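Mostcombe Open Day Garment Set

Data card and README, version 3

Summary

This folder holds the recordings made during the open day at the Mostcombe workshop in July. Two robot arms handled clothes and small cloths on a covered table while visitors came through the room in groups. The demonstration ran all afternoon and everything the arms did in that time was recorded, including the parts where an operator was talking and the arms stood still.

There are 215 episodes in the set. An episode starts when the operator presses the pedal and stops when the pedal is pressed again. Some episodes are short because a visitor was at the controls and let go early. These are marked in the index and can be filtered out.

What the visitors saw

Groups came in at the side door and stood behind the rope. The operator gave a short talk, then ran the arms by hand for a few minutes, using the leader arms on the other side of the room. After that the same job was run from a trained policy, and then anyone who wanted to could try the leader arms. Most groups stayed longer than planned. From 3 p.m. the talk was shortened so the line could keep moving.

The questions people asked were mostly about speed and about what the arms would do if someone put a hand in the way. The stop button was shown to every group before the arms were switched on.

Tasks

The task name is stored with each episode. The names are:

pick_garment: grip one piece of clothing and lift it clear of the cloth
spread_garment: pull a crumpled garment out toward flat
move_cloth: take a small cloth from one place and set it down in another
fold_half: bring one side of a garment over the other
free_play: visitor at the controls, no set task

The fold_half episodes are the weakest part of the set. The policy had been trained with T-shirts on a bare table and did not do well on the covered one. We left the failed runs in. If you only want runs that finished, use the "done" column in the index. It was filled in by hand by the operator between groups and it has a few blanks.

Folder layout

index.csv: one row per episode
episodes/: one folder per episode, numbered from 0001
episodes/NNNN/joints.csv: joint positions for both arms
episodes/NNNN/overhead.mp4: view of the table
episodes/NNNN/wrist_left.mp4 and wrist_right.mp4: wrist views
calib/: camera and arm calibration, taken in the morning
notes.txt: the operator's notes from the day, typed up

The columns in index.csv are episode, task, mode, operator_code, start_time, done, comment. The mode column is "hand", "policy" or "visitor". Visitor episodes carry no operator code.

Setup

Two arms with parallel-type grippers were placed at the same table. The table was covered with a cloth held on with clamps. The clamps were checked between groups, but the cloth still moved a little during the day, so please do not treat its edge as a fixed line. The wrist cameras were left on automatic exposure. This gives washed-out areas in a good part of the wrist video, and blur whenever the gripper moves fast.

The left and right arms are named from the operator's side. In version 1 of this card they were named from the visitors' side, and the two wrist files were swapped to match. If you have a copy of version 1, delete it and download the set again.

Known problems

Episodes 0001 to 0007 have no wrist video from the right arm. The cable had worked loose and was pushed back in before the second group.

The clock on the recording computer was not set. The times in start_time are good for working out the order of the episodes but should not be matched with anything outside the set.

Sound was recorded by mistake in the first overhead files. It has been removed from all of them, as it had visitors' voices on it.

Several of the comments in the index refer to "the Privham gripper". This is a name used in the workshop for an older set of fingers and it has no other meaning. Those fingers were not fitted on the day.

Use

The set is free to use for research and teaching. Please do not try to identify visitors from the video. The overhead view was cropped to the table before release, and the few episodes where a person leaned in far enough to show a face were taken out. The number 215 is the count after that was done.

The set is small and comes from one room, one table and one afternoon. It is fine for testing a loader or for looking at how people new to the leader arms move them. We would not train a folding policy on it alone.

Changes

Version 3: blank rows in the index removed, sample pictures added.
Version 2: left and right naming corrected, sound removed.
Version 1: first release.

Contact

Write to the Mostcombe workshop, data desk, extension 3535. Please give the episode number if you are reporting a bad file.

Sample pictures
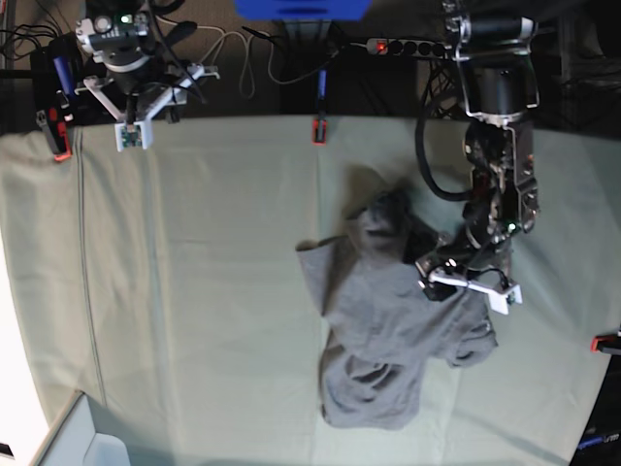
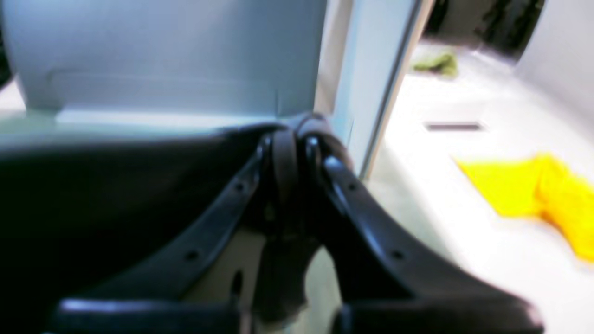
First picture: the left gripper on a gray garment. Second picture: wrist camera view past the black gripper, with a yellow cloth and a green cloth beyond it.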